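Notes on Slow Weather, a light piece at the Kider

I went to the Kider in April to see Slow Weather, the suspended light piece by the Leinonen studio, and stayed long enough to work out most of how it runs. What follows is mainly about the control side, which the wall text skips.

The piece hangs in the old turbine hall. It is made of 1,298 thin acrylic rods, each lit from its top end by a single warm white LED. The rods hang at different heights from a steel grid, so the lower ends form a surface that dips in the middle and rises toward the walls. From the entrance it reads as a flat haze. You have to walk under it before the dip is clear.

Visitors affect the light by standing still. Sensors in the grid look straight down and divide the floor into 486 cells. When a cell has been occupied for 8 seconds without much change, the rods over it start to brighten, and the brightness spreads outward to the neighboring rods. Walk away and it fades over about a minute and a half – the wall text says 90 seconds, and my watch agreed.

The choice of stillness as the input is the best thing in the work. Most pieces of this kind respond to motion, and people find that out in two seconds and then wave their arms until they get bored. With a delay that long, the first cause and effect is hard to spot. I watched several groups cross the hall and leave without triggering anything at all. A man who stopped to tie his shoe set off a large patch over his head and never looked up.

The spread is not a simple blur. If it were, two people standing apart would produce two round patches that add together where they meet. What I saw was a darker seam between the patches, which took a while to close. My guess is that each rod has a limit on how fast it may change and takes its target from the strongest neighbor, so a rod halfway between two sources keeps switching targets and makes little headway with either. The printed guide mentions a "growth rule" and gives no more detail.

The dimming is done well. At low levels cheap LED drivers step visibly, and in a dark room the eye catches every step. I could see no stepping here, even with one rod close to my face at the low point of the dip. The drivers are by Deltov, according to the labels on the boxes along the north wall. I don't know their products, but the bottom few percent of the range is where I would expect trouble and I found none.

Sound is the weak part. A low hum follows the total brightness of the piece, played from speakers in the four corners. It carries no information about where anything is happening, and it masks the small clicks the rods make when the air moves them. I would turn it off.

Comparison with Drustico, shown in the same hall last year, is hard to avoid. Drustico used projectors and a camera, and it tracked people closely enough to draw outlines at their feet. Technically it was the harder job. It also gave you everything in the first half minute, and I never felt a need to go back. Slow Weather has a much coarser idea of where you are, and I have been back once already.

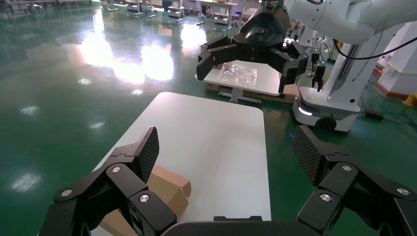

I have started a small version at home to test the guess about the seam. The plan is a short row of rods, one LED each, with a slider at either end in place of the floor sensors. Mechanical parts are the slow bit, as usual. For the rod clamps I want a pad with a fine diamond pattern, like the ones on those two black fingers, with the links joined by small round screws so that a single link can be swapped. Smooth pads might hold acrylic well enough, but I would sooner test a textured one first and file it down if it marks the rod.

The code is the easy part. Each rod stores its present level and a target. On every tick it reads the levels of its two neighbors, takes the higher one, subtracts a fixed loss, and moves toward the result by no more than a set step. If the seam appears with both sliders up, the guess holds as far as it goes. If the row just fills in evenly, I will try a version where each rod has to pick a side and keep it for a fixed time.

Practical points for anyone going. The hall is unheated, so take a coat. The piece is easier to read after 4 p.m., when the high windows on the west side get their blinds. Stand near the middle of the dip, wait for the patch to form, then take one step to the side and watch which rods give up first.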